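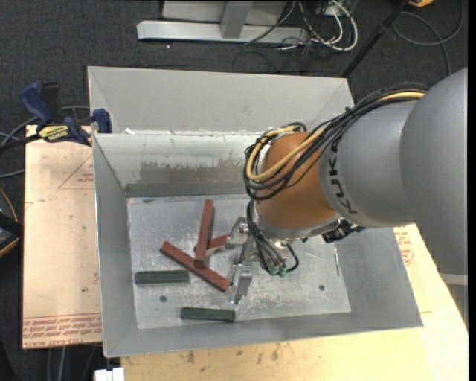 Week 6 notes - Inventory and reorder points
Intro to Operations, second half of term

Read chapter on stock control before the tutorial. These are my notes, not a substitute for the reading. Slides go up after class.

Left over from last week: someone asked if work in progress counts as inventory. Yes. Raw materials, WIP, finished goods, plus spares and consumables (often forgotten, often expensive).

Why hold stock at all
- demand jumps around
- suppliers are late
- cheaper to buy or make in batches
- seasonal stuff, eg heaters made over summer
- price about to go up (careful, this is speculating)

What it costs you
Holding cost: rent, insurance, money tied up, damage, theft, things going out of date. Usually given as a percentage of unit value per year, or dollars per unit per year. Check which one the question uses!! Half the marks lost last year were on this.
Ordering cost: per order, doesn't depend on size. Paperwork, freight booking, receiving, checking. If you make it yourself it's setup cost instead, same maths.
Shortage cost: lost sale, annoyed customer, idle line. Hard to put a number on. Most firms guess.

Case: Cakent
Makes garden hose fittings. Two main suppliers, Clilard (brass inserts) and Paju (packaging). Full case is in the reader. Short version below.

Clilard delivers in 6 working days, pretty reliable. Paju is cheaper per unit but lead time wanders all over the place. Cakent was treating both the same, one rule for everything, reorder when the shelf looks low. Ran out of cartons in August with finished fittings sitting there and nothing to put them in. Cheap item stopped the expensive ones going out the door. Remember this when we get to ABC analysis.

Reorder point
ROP = daily demand x lead time + safety stock

Worked through in class, brass inserts:
daily demand 400
lead time 6 days
safety stock 550
ROP = 400 x 6 + 550 = 2400 + 550 = 2950

So order goes in when stock position hits 2950. Stock POSITION, meaning on hand plus on order minus backorders. If you only look at on hand you will order twice. Cakent did exactly that with the inserts, see the case, second page.

Safety stock
Depends on how much demand varies, how much lead time varies, and what service level you want. Going from 95 to 99 per cent costs a lot more than going from 90 to 95. Draw the curve, it gets steep. Formula is on the formula sheet, you don't need to memorise it but you do need to know what each bit means.

Common mistake: using average lead time from the supplier's brochure. Use your own receiving records.

EOQ
Q = square root of (2DS / H)
D annual demand, S cost per order, H holding cost per unit per year
Assumes steady demand, fixed costs, no bulk discount, whole order turns up at once. None of these are quite true. Still useful becuase the total cost curve is flat near the bottom, so being a bit off doesn't hurt much. Round to a full carton or pallet and move on.

Keep D and H in the same time unit. Annual with annual.

EOQ tells you how much. ROP tells you when. Different questions, people mix them up every year.

ABC analysis
Rank items by annual dollar value (units x cost), not unit price.
A - few items, most of the value, watch closely, count often
B - in between
C - lots of items, little value, keep plenty, don't fuss
Cakent has 684 stock lines. Most are C. Cartons are C by value but critical, so some firms add a second rating for how bad it is to run out. Would you move the cartons to A, or just hold more of them? Argue either way in the tutorial, I don't mind which.

Periodic vs continuous review
Continuous: check after every movement, order fixed quantity at ROP. Needs decent records.
Periodic: check every so often, order up to a target level. Simpler, several items on one truck, but more safety stock as you have to cover the review gap as well as the lead time.
Paju items suit periodic. Be ready to say why.

For the tutorial
Read Arne Lenz, the short piece on retail stock counts at Fukum (in the reader, after the case). Bring one thing you disagree with.
Redo the ROP sum with lead time of 9 days and same saftey stock. Then say whether keeping the same safety stock makes sense.
Bring a calculator, phones away for the quiz.

Next week: forecasting. Moving averages first, then smoothing if we get that far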